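Section 3: Pairing the Gradville Key Fob and Setting Up the Remote Start

Before you begin

Welcome to the part of the manual most new owners flip to first, and we can't blame you. Remote start is a lovely thing to have on a February morning, and once the fob has been paired you will hardly ever need to think about it again. Please do read this section all the way through once before you pick up the fob, though, as a couple of the steps are timed and it is much nicer to know what is coming.

You will need both of the fobs that came with your Visano, the owner card with your vehicle code printed on it, and a parking spot outdoors. If you bought your Visano secondhand and were given only one fob, you can still follow these steps, but the car will ask you to confirm that the second fob is missing. Answer Yes, and it will be locked out until a dealer adds it back.

CAUTION: Never use remote start in a closed garage, a carport with the door down, or any other place where exhaust fumes can build up. This applies even for a very short warm-up.

3.1 Pairing the first fob

1. Park on level ground, set the parking brake and turn the engine off. Close the hood, the trunk and every door apart from the driver's.

2. Sit in the driver's seat and close the door. Put the second fob well out of the way - on the porch is fine, in your coat pocket is not.

3. Hold the first fob against the round mark on the steering column and press the Start button once without touching the brake pedal. The dashboard lights up and the word READY TO PAIR appears in the center display.

4. Use the arrows on the steering wheel to enter your vehicle code. If you make a mistake, press the left arrow to go back one place. There is no hurry at this point and the screen will wait for you.

5. Press and hold Lock and Unlock on the fob together until the horn chirps. You have 30 seconds to do this after entering the code. If you miss it, the display returns to the clock and you can start again from step 3 with no harm done.

6. Open and close the driver's door. The turn signals flash to show that the fob has been saved.

Note: If the display shows message 757, the fob battery is too weak to finish pairing. Replace the battery as explained under 3.4 and then try once more.

3.2 Pairing the second fob

The second fob is quicker, as the car already knows your code. Leave the first fob on the passenger seat, bring the second one in and repeat steps 3, 5 and 6 above. You will not be asked for the code again unless the driver's door has been opened in between.

Each fob remembers its own seat position, mirror angle and cabin temperature. If two people share the car, this is a good moment to decide who carries which one, and perhaps to put a different key ring on each. Raili Hyvönen, who looked after the owner help line while this edition was being written, asked us to mention that mixed-up fobs are by far the most common reason people call to say their seat is moving by itself. The seat is only doing what the other fob told it to.

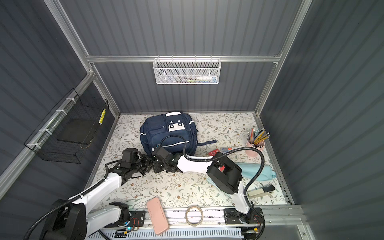

Fig. 3. Two arms and a hanging wire-mesh basket inside a paneled enclosure.

3.3 Switching on remote start

Remote start is turned off when the car leaves the factory, so you will need to turn it on once yourself.

1. With the ignition on, open Settings in the center display and choose Comfort, then Remote Start.

2. Read the safety message and press Accept. The message will come back if the car's software is updated, and you will need to accept it again.

3. Choose how long the engine should run before it shuts itself off. A short time is usually plenty, and it saves fuel. Some towns have rules about idling, so please check what applies where you live.

4. Choose whether the heated seats and rear window should come on as well. We suggest leaving both on Automatic, which lets the car decide from the outside temperature.

5. Turn the ignition off, step out with the fob and lock the doors.

To try it out, stand where you can see the car, press Lock, then hold the Start arrow until the parking lights come on. The doors stay locked while the engine runs. When you are ready to drive, unlock the car, get in, press the brake pedal and push the Start button. If you skip that last part, the engine stops as soon as you move the gear selector - a bit startling the first time, but it is meant to happen.

CAUTION: Do not leave children or pets in the car while it is running on remote start.

Remote start will not work if the hood is open, if the hazard lights are on, if the fuel level is very low or if the check engine light is lit. It also stops after 2 starts in a row without the car being driven. Switch the ignition on and off with the button and the count goes back to zero.

3.4 Changing the fob battery

Slide the small catch on the back of the fob and pull out the metal key. Put the tip of the key in the slot you have just uncovered and twist gently until the case opens. Lift out the old battery, taking note of which side faces up, and press in a new one of the same type. Snap the case closed and slide the key back in.

The fob keeps its pairing while the battery is out, so there is no need to go through 3.1 again unless message 757 sent you here.

WARNING: Coin batteries are very dangerous if swallowed. Keep new and used ones away from children, and get medical help right away if you think one has been swallowed.

Replacement fobs can be ordered through any Ikonen dealer or from the parts counter in Irkuvdale. Please bring the owner card and a photo ID with you.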